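The Cup That Wants to Run Your Morning

Somewhere in the last few years a cup of coffee stopped being enough. It had to have a vessel. The vessel had to have no handle, a matte finish and a name, and it had to cost more than the bag of beans next to it on the shelf.

I have been drinking from these things since April, when a friend gave me a Muvlow tumbler for my birthday and told me it would slow me down. It did slow me down. I couldn't pick it up for the first four minutes.

The pitch is the same everywhere. Jascombe, which sells its plain white cylinder in boxes of 2, talks about "returning to the hand." Drivau prefers "quiet form." I asked Jihad Boutros, who has been throwing and glazing cups for a living long enough to be rude about it, what quiet form meant. "Straight sides," he said. "They stack better in the truck."

He isn't against straight sides. He makes plenty himself. What bothers him is the idea that a handle is clutter, when a handle is the part that lets you drink something hot. He also thinks most people put too much faith in matte surfaces. A matte glaze can be perfectly good, he told me, but some of them hold on to coffee stains and some of them squeal under a spoon, and you won't learn which kind you have from the website.

The spoon is its own sore subject. A small cup with straight walls leaves very little room to stir. A teaspoon is heavy enough to bully it, so the minimalist table has gone over to the thin stick, left standing in the drink and leaning on the rim. 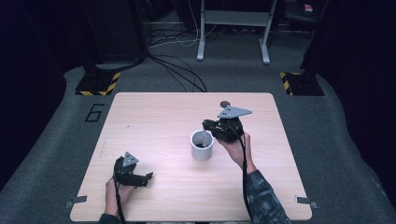 A small white cup on a light wood tabletop, stick left in.

I have tried the stick. It moves sugar around the bottom without doing much to persuade it. Then it has to go somewhere, and since nobody who owns this kind of cup owns a saucer, it goes on the table and leaves a mark, or back into the cup, where it pokes you near the eye.

The table matters too. Pale wood is the standard partner for white ceramic, and it does look good until you use it. Jihad Hamdan runs the counter at Kandasamy, a coffee bar that went over to light wood and small white cups during a renovation. The room seats fewer people than it used to and photographs better. He bought 145 cups. By his count they have replaced around 199 since, most of them knocked over by sleeves.

"With a mug you grab the handle," he told me. "With these, people reach from above, like they're picking up a chess piece. Then they get a finger in the coffee."

He has kept a shelf of the old thick mugs under the register. Regulars ask for them by pointing.

Boutros offered me one of his own to take home, white, slightly gray in some lights, with a stubby handle he described as ugly. I've used it every day this week. The Muvlow holds pencils.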